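Speaker notes: Favow, sorting litter without a tidy floor

26th May, second slot after the coffee break. Aim for 7 minutes, leave the rest for questions.

Before I start
Check the clicker. Say thank you to the Lombardi lot for the slot. Don't apologise for the slides this time.

1. Opening
Right, so last time I stood up here I talked about picking up nice solid things. Mugs, blocks, a stapler. Lovely objects, all of them, because a mug is the same shape on Monday's run as it is on the next one (cut "Monday's run", say "one run"). Rubbish isn't like that! You squeeze a ball of brown paper and it's a different ball of paper afterwards, and whatever your model knew about its outline has gone out of the window.
So Favow is our go at that. We collect demonstrations in people's ordinary rooms, with the furniture left where it lives, and train one policy on the wrist views and the head view together.
Let this next slide sit for a second. The pile is on shiny tiles, with the fingers open either side of it.

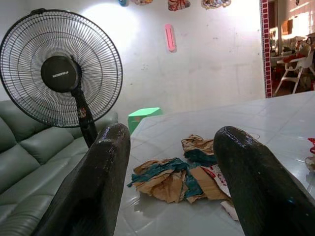

2. Why the wrist view matters
Main point, so go slowly. From up at the head, a pile of card and paper is one brown lump. From the wrist you get the folds and the torn bits, and those are what you want to grab. Our first version only had the head view and it loved going for the middle of the heap, which sounds sensible until it comes up with everything at once or nothing at all.
The method in plain words: the policy looks at every view, proposes a short burst of motion, does the first part of it, then looks again. We call the looking-again bit Groklow, and yes, I know, I was outvoted on the name. It's there for when the paper has shifted, and paper always shifts.
Mention that we don't label individual bits of rubbish. Somebody always asks. There is no "this is a wrapper" step, the demonstrations carry all of that.

3. The table set-up
We do floors and tables, and tables are where I've spent most of my January and a good deal of my patience. You get glare, and you get thin flat sheets that sit flush with the surface. A scrunched-up bit of plastic is a treat by comparison, there's always a corner to pinch.
Point at the printed sheet near the bottom when this comes up.

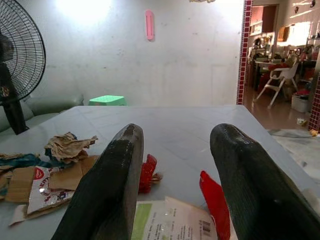 Wrist view over the table: scrunched red plastic near the middle, flat printed sheet between the fingers.

4. Numbers
Keep this short, they've had a long morning. We used 244 demonstrations, recorded by 2 operators. That's small! Vulside, our older set, was a good bit bigger and did worse on soft things, and I think (think, not know, be clear) that's down to the missing wrist views.
If someone pushes on variety, admit it. We held out almost 7 rooms' worth of testing in the plan and then ran short of time, so what I'm showing is early. Don't waffle here, just say it and move on.

5. Two arms
This is the part I'm most excited about, so watch the clock. With one arm, a wrapper folded over a piece of card is a real nuisance, you pull and the whole lot slides along. With two you can hold the card down and take the wrapper off the top. We never told it to do that, the operators just do it by habit and it came through in the data.

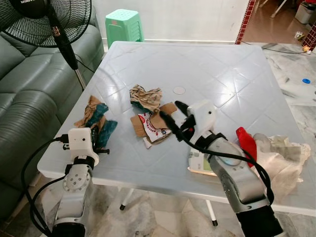

The snag is that the arms get in the head camera's way. Whenever a gripper reaches across the middle it hides part of the heap, and the policy has to lean on the wrist views until it's clear again. We tried dropping the head view at random during training and it helped with the hesitating. It didn't help much with plastic bags, which are still horrible.

6. What's next
More floors, more bags, and a proper comparison against Vulside with the same rooms and the same operators. I'd also like to try it with the lights low, as every set-up so far has been nice and bright.
Ask if anyone has a trick for see-through plastic. I mean it, come and find me at lunch.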